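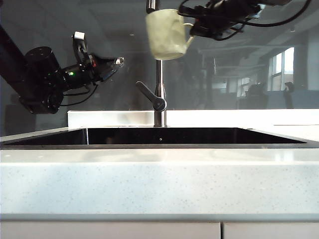
Cream mug, black sink, tall faucet. Speckled counter in front.

Black sink owners, how are we all coping

Posted by dishpit_laureate

We got the counter run redone in August and I was allowed exactly one opinion, which I spent on the sink. Black undermount, rectangular, nearly the width of the cabinets under it. In the showroom it looked like something a Danish architect would drown in.

I now own a hole. Things go in and I find them by feel. I located a paring knife this way on Wednesday and have feelings about it.

The faucet is the tall brushed steel kind with one lever on the side. The counter is white with gray flecks and has forgiven everything so far. The cupboard doors underneath are white too and have forgiven nothing.

Questions for the group:

How do you get limescale off a black basin without making it a gray basin?
Does anybody wash mugs by hand under one of these tall spouts without watering their own shirt?
Was I wrong?

---

grout_expectations

Yes to the last one. Next.

---

Tülin Altıntaş

I use my real name on here because I signed up before I understood the internet.

I've had a black composite sink for six years. Limescale: half white vinegar, half warm water, on a cloth, ten minutes, rinse, dry with a towel. The drying is the part people skip and then they come on forums. If yours is coated metal, go weaker on the vinegar and check the leaflet first. Do you know what it's made of?

---

dishpit_laureate

The invoice says "Koech 78 BLK" and a price. I have searched the cabinet for a leaflet and found the previous sink's leaflet.

---

plumbob

Tall spout splash is a flow problem. Water falls a long way and hits the flat bottom of the mug. Turn the lever down to half and hold the mug up near the outlet, tilted, so the stream hits the inside wall. Swirl, dump, done. You're all opening the lever to full like you're putting out a barn.

---

grout_expectations

Or get a faucet of a normal height for a normal person. These things are built for filling stockpots, and I have filled a stockpot twice in my life.

---

plumbob

Some of us cook.

---

dishpit_laureate

Tried the half lever. Shirt: damp, where previously it was laundry. I'm calling that progress.

Adding one of the faucet, since two people have messaged me asking about the lever. (Two people! About a lever!)
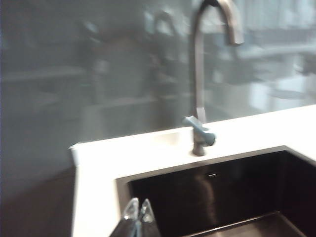

Faucet and lever, with the sink at lower right. Bit blurry.

The lever goes on the left if you want it there, or you can have the fitter turn the whole thing. Ours asked me which way I preferred and I said "the usual way," so he picked. I'm right-handed. I've been reaching across myself like a man doing up a seat belt ever since.

---

softclose_sam

That's a nice looking faucet though. We have a Grisovberg in a similar shape and the only complaint is fingerprints on the neck. Wipe with a dry microfiber and nothing else. I used a cream cleaner once and there's a dull patch I look at every single morning.

What's the wall behind the sink? Looks like dark glass.

---

dishpit_laureate

Dark and glossy, and it reflects the entire room. I had assumed this would make the kitchen feel bigger. It makes the kitchen feel like it has a second kitchen in it, also with dishes to do.

---

Tülin Altıntaş

Glass is easy. Drop of dish soap in warm water, wipe, squeegee down, dry the bottom edge so nothing sits on the joint. Do it in the evening. In daylight you'll chase streaks until you're old.

---

grout_expectations

I disagree, do it in daylight so you can see the streaks. That's the point of cleaning something.

---

Tülin Altıntaş

And how many hours a week do you give to this?

---

grout_expectations

I have tile.

---

softclose_sam

Going back to the counter. Is that a separate strip along the wall or is it all one piece with the top? We're choosing between a little upstand and running the splashback right down to the counter. Quote for the upstand is 59 a length from Ullitz and my wife says it looks like a baseboard.

---

dishpit_laureate

Ours has the little white upstand and I'd have it again. It does look a bit like a baseboard. Your wife is correct and you should tell her so before asking her for the upstand anyway. Water that gets away from the sink stops at it, and so do crumbs, which collect along there in a tidy line like they're waiting for a bus. The corner is the worst for it. I go in with an old toothbrush. 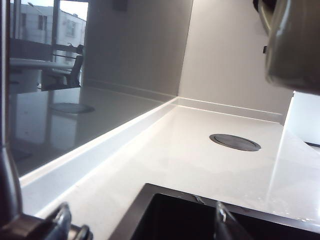
The other thing I'd pass on is to decide early where any holes in the top are going. Once the stone is cut, that's where the hole lives. I was asked about it on the phone while parking, and gave the matter all the attention you'd expect.

---

plumbob

Always get a drawing. Always sign the drawing. I've fitted kitchens for 18 years and every argument I ever had was with somebody who "said it on the phone."

---

softclose_sam

Noted. Upstand it is, pending negotiations.

---

vinegar_tom

Long time reader. Whole job on ours came to 3283 with the sink and I still rinse my mugs in the bathroom. No advice, just wanted to be counted.

---

Tülin Altıntaş

Dishpit, did you try the vinegar?

---

dishpit_laureate

Tonight. I bought a jug of Nanduvex descaler first because the label had a picture of a very black sink on it, then read the back, where it says not for use on dark finishes. So that's under the sink now with the old leaflet.

---

Tülin Altıntaş

Take it back to the store.

---

grout_expectations

Use it on tile. Works great on tile.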